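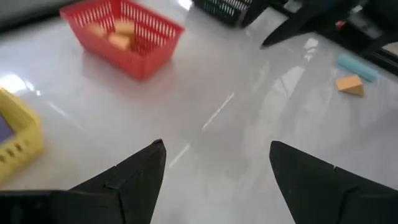
Octavian Bratu told us, early in our talks with households in Prernedari, that onions kept in a closed bag had never lasted him past August, and that his mother would have scolded him for even trying. We heard much the same thing, in kinder or harsher words, from a good many of the 103 homes that were generous enough to answer our questions.

4.2 What people keep their onions in

Most families had settled on a container years ago and saw little reason to change it. Cloth sacks were the favorite in the older part of town, while nearer the Tokeo market people leaned toward plastic baskets with vented sides (a red one is shown in Figure 1) -- cheap, easy to rinse, and light enough to carry down to a cellar. Only 9 homes used a closed box, and 6 of those told us they meant to give it up.

We had asked everyone to weigh what they threw away, and the answers varied more than we had hoped. One household on Listuten Street lost over 700 grams in a single month, though they cheerfully admitted that the potatoes had been stored right on top.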